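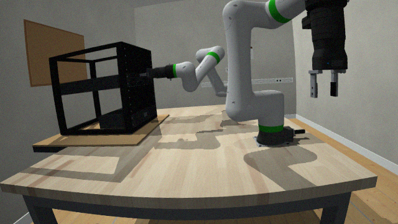 로봇 안전 규정을 읽다 보면 동사 하나에 발이 걸린다. '하여야 한다'와 '하는 것이 바람직하다' 사이에는 넓은 강이 흐르는데, 현장 사람들은 대개 그 강을 양말 벗고 건넌다. 스키드버그(Skidberg)의 작업셀 운영 지침은 이 강에 다리를 놓겠다고 시작한 문서다. 표지에는 '제2판'이라고 적혀 있고, 초판은 없다. 초판을 찾는 사람이 너무 많아질 것 같아서 처음부터 2판으로 냈다는 설명을 들었는데, 농담인지 아닌지는 끝내 확인하지 못했다. 지침의 첫 장은 팔 두 대가 한 작업대를 나눠 쓸 때의 예절을 다룬다. 뒤쪽 팔이 검은 랙의 오른쪽 옆구리에 그리퍼를 밀어 넣고 있고 앞쪽 팔은 손가락을 벌린 채 아래를 향하고 있는 상황, 그러니까 시뮬레이션 화면으로 볼 때는 한없이 평화로운 상황이 바로 이 장의 관할이다. 누가 먼저 들어갔는가, 누가 비켜야 하는가, 비킨다는 것은 정확히 무엇을 한다는 뜻인가. 아파트 주차장 관리 규약과 놀랄 만큼 비슷하고, 분쟁의 양상도 비슷하다.

스키드버그는 남이 만든 로봇 셀을 남의 공장에 놓기 전에 화면 속에서 먼저 돌려 보는 회사다. 일의 성격상 남의 잘못을 가장 먼저 발견하고, 그 때문에 가장 먼저 미움을 받는다. 지침은 그런 미움을 절차로 바꾸려는 시도에서 나왔다. "제가 보기에는 좀 위험한데요"라고 말하면 개인의 성격 문제가 되지만 "4.2항에 걸립니다"라고 말하면 문서의 성격 문제가 된다. 문서는 회식 자리에 오지 않으므로 아무리 미워해도 괜찮다.

내가 받은 판본은 부록을 빼고 300쪽이었다. 부록까지 합치면 얼마나 되는지는 물어보지 않았다. 대신 타룬 토마스(Tharun Thomas)에게 이걸 처음부터 끝까지 읽은 사람이 있느냐고 물었더니, 그는 잠깐 생각하고는 인쇄소라고 대답했다. 토마스는 지침의 편집을 맡고 있다. 본래는 동작 계획 쪽 일을 하다가 회의록을 잘 쓴다는 이유로 이 자리에 앉게 됐다. 회의록을 잘 쓰는 사람이 어떤 운명을 맞는지 아는 독자라면 여기서 잠시 묵념해도 좋겠다.

먼저 들어간 팔이 왕이다

1장의 원칙은 단순하다. 공유 구역에 먼저 들어간 팔이 나올 때까지 다른 팔은 들어가지 않는다. 초등학생도 이해할 규칙이고, 실제로 초등학생들은 화장실 앞에서 매일 지킨다. 문제는 '들어갔다'가 무엇이냐는 데서 시작된다. 손가락 끝이 경계를 넘으면 들어간 것인가? 손목이 넘어야 하나? 팔꿈치가 경계 바깥에서 반대편으로 접혀 나와 옆 팔의 길을 막고 있다면, 이 팔은 안에 있는 것인가 밖에 있는 것인가?

팔꿈치 문제는 특히 악명이 높다. 그리퍼에는 다들 관심이 많다. 일을 하는 것은 그리퍼고, 발표 자료에 확대되어 실리는 것도 그리퍼다. 팔꿈치는 그 뒤에서 조용히 허공을 차지한다. 만원 지하철에서 휴대전화를 보는 사람을 떠올리면 된다. 화면은 얼굴 앞에 얌전히 있는데 팔꿈치는 옆 사람 갈비뼈에 가 있다. 지침 1.3항은 그래서 이렇게 말한다. "점유는 말단의 위치로 판정하지 아니하고, 해당 팔의 모든 링크와 부착물이 차지하는 부피로 판정한다." 토마스의 말로는 이 한 문장에 회의가 여러 번 들었다. 가장 오래 싸운 단어는 '부착물'이었다.

부착물 논쟁의 발단은 베이스 옆으로 튀어나온 커넥터였다. 짧다. 짧아서 모델에 넣지 않는 사람이 많다. 안던리(Andunley)에서 받은 셀 모델 하나에도 팔은 관절 하나하나까지 정성스럽게 들어 있었는데 커넥터 자리는 매끈했다고 한다. 안던리 쪽의 답은, 넣으면 계산이 느려진다는 것이었다. 스키드버그는 느려지는 정도를 재어 돌려보냈고, 안던리는 그 측정 방법에 이의를 제기했고, 그렇게 서로의 메일 서명이 점점 정중해졌다. '감사합니다'가 '깊이 감사드립니다'로 바뀌면 업계에서는 전시 상황으로 친다.

결론은 1.3항의 주석으로 남았다. 외형에서 튀어나온 것은 아무리 짧아도 모델에 넣는다. 넣지 않으려면 넣지 않은 사람의 이름을 쓴다. 이 주석이 생긴 뒤로 생략이 눈에 띄게 줄었다는데, 기술의 승리라기보다는 실명제의 승리일 것이다.

'빈손'의 정의

3장은 그리퍼를 다룬다. 제목은 '말단 장치의 상태 선언'인데 안에서는 다들 '빈손 장'이라고 부른다. 요지는 이렇다. 대기 상태에 들어가는 그리퍼는 열려 있고 비어 있어야 하며, 그 사실을 시스템에 명시적으로 선언해야 한다. 열려 있으면 당연히 비어 있는 것 아니냐고 묻는 사람은 테이프를 다뤄 본 적이 없는 사람이다. 손가락 한쪽에 들러붙은 얇은 물건은 그리퍼가 벌어지든 말든 제 갈 길을 간다.

반대 경우도 있다. 닫혀 있으니 뭔가를 쥐고 있으리라는 믿음이다. 지침은 "폐합 상태는 파지의 증거가 되지 아니한다"고 쓰는데, 한국어로 옮긴 사람이 법무팀 출신이 아닌가 의심스러운 문장이다. 주먹을 쥐었다고 돈을 쥔 것은 아니라는 뜻이다. 월말이면 누구나 안다.

선언은 누가 하는가? 그리퍼 제어기가 스스로 한다는 안과, 바깥의 감지 장치가 한다는 안이 있었다. 스스로 한다는 안은 값이 싸고 바깥에서 한다는 안은 믿을 만하다. 지침은 둘 다 하되 둘이 어긋나면 멈춘다는 쪽을 택했다. 멈춘 다음에는 사람이 와서 본다. 그러고는 본 것을 적는다. 적는 칸은 초안에 세 줄이었다가 한 줄로 줄었는데, 세 줄을 주면 사람들이 소감을 쓰더라는 것이다.

시뮬레이션에서 이 장은 조금 우스꽝스러워진다. 화면 속의 그리퍼는 자기가 비었는지 안 비었는지 완벽하게 안다. 물리 엔진이 신처럼 내려다보고 있기 때문이다. 그러니 선언 절차를 건너뛰고 싶은 유혹이 생긴다. 3.5항은 이 유혹을 미리 내다보고, 모의 환경에서도 실제 감지기가 알 수 있는 것만 가지고 선언하라고 못 박는다. 시험 감독이 답안지를 들고 있더라도 수험생은 보지 말라는 이야기다. 이 조항의 위반이 제일 많다. 답안지가 워낙 가까이 있어서 그렇다.
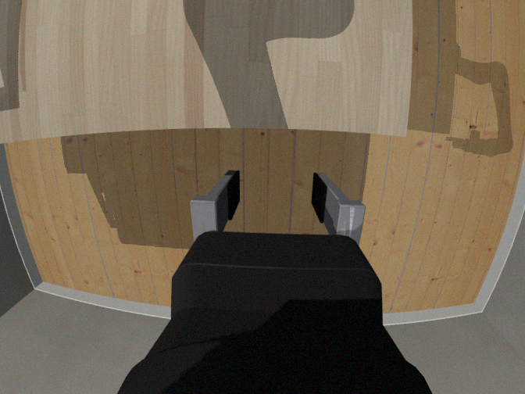 라바냐 매슈(Lavanya Mathew)는 이 장이 절반으로 줄어야 한다고 말한다. 규칙이 많아지면 사람들은 규칙을 지키는 대신 규칙 번호를 외운다는 것이 매슈의 주장이다. 빈손 선언이 필요하다는 데에는 동의하지만, 선언 양식이 늘어날수록 정작 그리퍼를 쳐다보는 시간은 줄어든다고 했다. 그러면서 매슈는 "체크 표시가 고르게 예쁜 점검표는 일단 의심한다"고 덧붙였는데, 한 번에 몰아서 그은 표시는 기울기가 똑같다는 것이다.

나는 이 말을 토마스에게 그대로 전했다. 토마스는 언짢아하지 않고, 점검표의 기울기를 검사하는 조항을 만들면 어떻겠냐고 되물었다. 그 뒤로 두 사람의 말을 서로에게 옮기지 않기로 했다.

가장자리의 정치학

5장은 바닥에서 시작해 위로 올라온다. 작업대, 고정판, 받침, 그 위에 얹힌 것들이다. 가장 인기가 없고, 토마스가 가장 아끼는 장이다. 사고의 족보를 거슬러 올라가면 늘 시시한 물건이 조상으로 나온다는 것이 그의 지론이다. 나사, 판자, 그리고 '임시로' 놓아둔 무엇.

예컨대 랙을 판자 위에 올리고, 그 판자의 한쪽이 작업대 가장자리 밖으로 나가 있다고 하자. 화면 속에서는 아무 일도 일어나지 않는다. 마찰 계수를 넉넉히 주면 판자는 애국가 4절이 끝날 때까지 꿈쩍하지 않는다. 랙을 아예 세계 좌표에 고정해 버리는 방법도 있는데, 이 경우 랙은 작업대를 치워도 공중에 떠 있다. 지침은 두 가지를 모두 금지하지는 않는다. 대신 어느 쪽을 썼는지 적고, 실제 셀에서 무엇이 그 고정을 대신할 것인지 적으라고 한다. '적으라고 한다'가 이 문서에서 몇 번 나오는지 세어 보려다 말았다.

케세사크(Kesesach)는 5장 때문에 스키드버그와 한동안 말을 섞지 않은 회사다. 케세사크가 만드는 것은 가구에 가까운 물건들, 즉 작업대와 랙이다. 로봇이 그 위에서 무슨 춤을 추든 자기네는 상판이 평평하면 그만이라는 입장이었다. 그런데 지침 5.2항은 돌출부가 있는 배치에 대해 상판 업체의 확인서를 요구한다. 케세사크의 첫 답장은 한 줄이었다고 한다. "저희 테이블은 움직이지 않습니다." 테이블이 안 움직이는 것과 테이블 위의 것이 안 움직이는 것은 다른 문제라고 스키드버그가 회신했고, 케세사크는 테이블 위의 것은 저희 제품이 아니라고 회신했다. 두 문장 모두 흠잡을 데 없이 옳다. 옳은 문장 두 개가 마주 앉으면 보통 일이 멈춘다.

합의는 2018년 7월 17일에 이루어졌다. 확인서의 이름을 '의견서'로 바꾸자 케세사크가 도장을 찍었다. 내용은 한 글자도 달라지지 않았다. 표준을 만드는 일의 적잖은 부분이 이런 식이라고 토마스는 담담하게 말한다. 명사를 바꾸면 서명이 나온다.

팔의 고정에 대해서는 5장도 농담을 하지 않는다. 베이스는 판에 볼트로 체결하고, 판은 작업대에 체결하고, 체결한 사람과 확인한 사람은 서로 달라야 한다. 모의 환경에서도 판을 그려 넣어야 한다. 판을 생략하고 팔을 상판에서 바로 솟아나게 하면 높이가 판 두께만큼 틀어지고, 그 두께는 나중에 꼭 그리퍼 손가락 끝에서 다시 나타난다. 바닥에서 한 거짓말이 꼭대기에서 들통난다.

보이지 않는 베이스

6장은 시야에 관한 장이다. 팔 하나가 다른 팔 뒤에 숨는 일은 피할 수 없다. 검토자가 앞에서 보면 뒤쪽 팔의 베이스가 앞쪽 팔에 가려 아예 안 보이는 배치도 흔하다. 그러면 검토자는 무엇을 하는가? 안 보이는 부분을 상상한다. 상상 속의 베이스는 언제나 올바르게 체결되어 있다. 사람은 안 보이는 곳에 관한 한 대단히 낙천적이다.

6.1항은 각 팔의 베이스와 손목이 적어도 한 시점에서는 온전히 보여야 한다고 요구한다. 한 시점에서 둘 다일 필요는 없다. 피샤로디(Pisharody)라는 검토 도구를 쓰는 팀들은 이 요구를 자동으로 채워 주는 기능을 켜 놓는데, 도구가 골라 주는 시점이 이따금 기괴하다. 천장에 붙은 거미의 시점이나, 그리퍼 바로 뒤에서 바닥 판자를 하염없이 내려다보는 시점이 나온다. 규정은 충족된다. 검토자가 그걸로 무엇을 알아냈는지는 별도의 칸에 적는다. 또 칸이다.

그래도 거미의 시점에서 건진 것이 하나 있다. 그림자다. 앞에서는 멀쩡히 밝던 작업대가 위에서 내려다보면 넓은 그늘로 덮여 있을 때가 있다. 팔이 제 그림자를 일감 위에 드리우는 것이다. 실제 카메라로 물체를 찾게 하는 셀이라면 이 그늘이 곧 문제다. 초안을 쓰던 사람들은 조명을 미관의 영역으로 여겼고, 그래서 모의 환경의 그림자를 끄는 것이 관례였다. 끄면 빨라지고, 모든 것이 잘 보이고, 현장에 가면 아무것도 안 보인다. 6.4항이 그림자를 켜라고 한 뒤 안던리에서 다시 정중한 메일이 왔다.

빨간 버튼과 초록 고리

표시등 이야기를 빼놓으면 서운해할 사람들이 있다. 로봇에 붙은 색은 점점 늘어나고 있다. 관절마다 초록 고리를 두른 팔을 보면 누구나 '아, 정상이구나' 하고 생각한다. 그런데 어떤 팔에서는 초록이 상태를 알리는 불빛이고, 어떤 팔에서는 그저 디자이너가 고른 초록이다. 후자는 전원이 나가도 초록이고, 창고에 있어도 초록이고, 폐차장에 가도 초록이다.

지침 7장은 제조사의 미감에 간섭할 권한이 없다. 할 수 있는 것은 셀마다 색깔 표를 한 장 붙이라고 하는 것뿐이다. 이 색은 뜻이 있다, 이 색은 뜻이 없다. 토마스는 '뜻이 없다'는 줄을 쓸 때 가장 큰 저항을 받았다고 했다. 사람들은 색에 뜻이 없다는 사실을 잘 견디지 못한다. 어느 팀은 뜻 없는 초록에 '대체로 양호'라는 뜻을 지어 넣었다가 반려당했다. 그리퍼 몸통의 작은 파란 점은 아직 심의 중이다.

정지 버튼에 대해서는 7장이 의외로 짧다. 손 닿는 곳에 두고, 가리지 말고, 그 위에 모자를 걸지 말 것. 마지막 항목이 왜 있느냐는 질문에는 여러 사람이 동시에 창밖을 보았다.

지키는 값

규칙에는 값이 있다. 스키드버그가 지침대로 셀 하나를 검토할 때 돌리는 모의 동작은 2,000회다. 초안은 400회였다. 다섯 배가 된 경위를 묻자, 400회로는 드문 일이 안 일어나고 2,000회면 드문 일이 일어나서 모두가 불행해진다는 답이 돌아왔다. 불행해지는 것이 목적이니 많이 돌리는 편이 맞다. 다만 고객은 행복해지려고 돈을 내기 때문에, 견적서에는 이 항목이 '품질 확신도 향상'이라고 적혀 나간다.

매슈는 이 숫자에도 불만이 있다. 횟수를 정해 두면 횟수를 채우는 것이 일이 된다. 같은 동작을 시작 위치만 살짝 바꿔 되풀이하면 2,000회는 점심시간에도 찬다. 매슈가 대신 내놓은 안은 8쪽짜리다. 제목은 없고, 첫 줄이 "이 셀에서 가장 걱정되는 것을 쓰시오"다. 그다음은 그 걱정을 화면에서 재현해 보라는 주문이고, 재현되지 않으면 왜 재현되지 않는지를 쓰게 되어 있다. 걱정을 못 쓰겠다는 사람은 검토에서 뺀다.

나는 그 8쪽을 재미있게 읽었다. 300쪽은 재미로 읽을 물건이 못 되지만 찾아볼 수는 있다. 새벽에 고객사와 다툴 때 필요한 것은 후자라고 토마스는 말한다. 다툴 일이 애초에 안 생기게 하는 것은 전자라고 매슈는 말할 텐데, 앞서 밝힌 이유로 나는 이 말을 옮기지 않았다. 두 사람은 같은 층에서 일하니 언젠가 직접 만나게 될 것이다.

취재 마지막 날 개정 회의에 앉아 있었다. 안건은 1장의 '먼저'였다. 두 팔이 같은 제어 주기에 공유 구역으로 들어가겠다고 요청하면 누가 먼저인가. 일련번호가 빠른 쪽이라는 안, 왼쪽이라는 안, 물건을 쥔 쪽이라는 안이 나왔다. 왼쪽이라는 안은 누구의 왼쪽이냐는 질문 하나에 쓰러졌다. 물건을 쥔 쪽이라는 안은 3장으로 돌아가서, 쥐었다는 것을 누가 선언하느냐는 문제에 빠졌다. 일련번호 안은 버티는 듯했으나, 팔을 교체하면 서열이 뒤집힌다는 지적을 받고 물러섰다. 결국 셀마다 우선순위를 정해 적어 두기로 했고, 적는 칸을 어디에 둘지는 12월 회의로 넘어갔다. 회의록은 토마스가 썼다.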